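Getting old painter's tape off a garage floor without wrecking the finish

I rent half of a workshop unit in Benholm, and the last tenant left strips of painter's tape all over the concrete. It's been down since at least March and the sun hits it every afternoon. When I pull, it shreds into little slivers and the sticky part stays put! I've got 30 feet or so cleared and my thumbnail is shot. The floor has a clear sealer on it and the landlord wants it left the way it was (my deposit is $2,000, so I'm being careful). I tried dish soap and hot water and got nowhere. Is there something that melts the glue but leaves the sealer alone?

Posted by tapedout_benholm 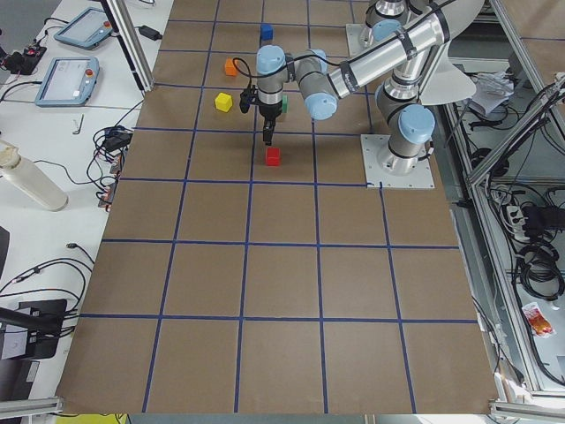 I should add that there's no rush, I have it through the end of the lease. I'd just like to stop doing this on my knees with a butter knife. Somebody at the hardware store in Coughlan pushed acetone pretty hard and that made me nervous.

Posted by oldmill_dee

Please skip the acetone! I used it on a sealed basement floor and ended up with a cloudy patch the size of a dinner plate, and it's still there under a rug. What worked for me was a hair dryer on low. Warm up a short stretch, wait a few seconds, then pull the tape back flat against itself, slow as you can stand. If it starts to split, stop and warm it again. For the gunk left behind I rubbed in plain vegetable oil, left it for 2 hours, scraped with an old gift card and then washed the oil off with dish soap (wash it twice, oil on concrete is slick and you'll find out the hard way). Do a test spot in a corner first, because sealers are all different and I have no idea what yours is.

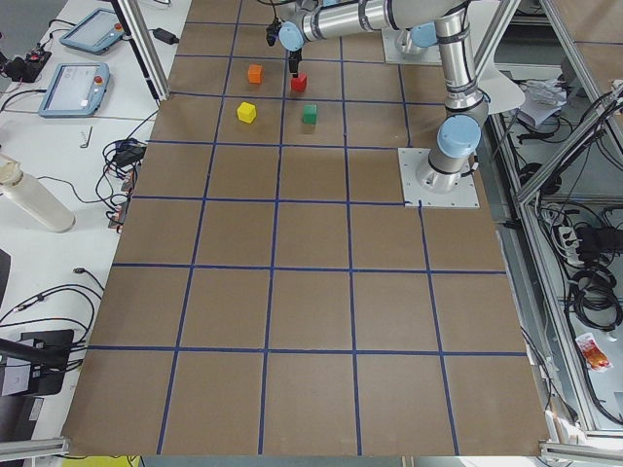

gluepot_ray
Regular contributor, Floors and Walls

Agree on the heat, and on staying away from acetone. I'd go with a citrus cleaner over the cooking oil, but read the label and see if it's okay on sealed floors. Plastic scraper only. Next time pull the tape within a week or two and you won't have this problem.

Posted by bumpkin77

just use a razor blade its fine

Last updated Aug 21, 2026

Contact Clunent Help Boards | Copyright Clunent | Back to top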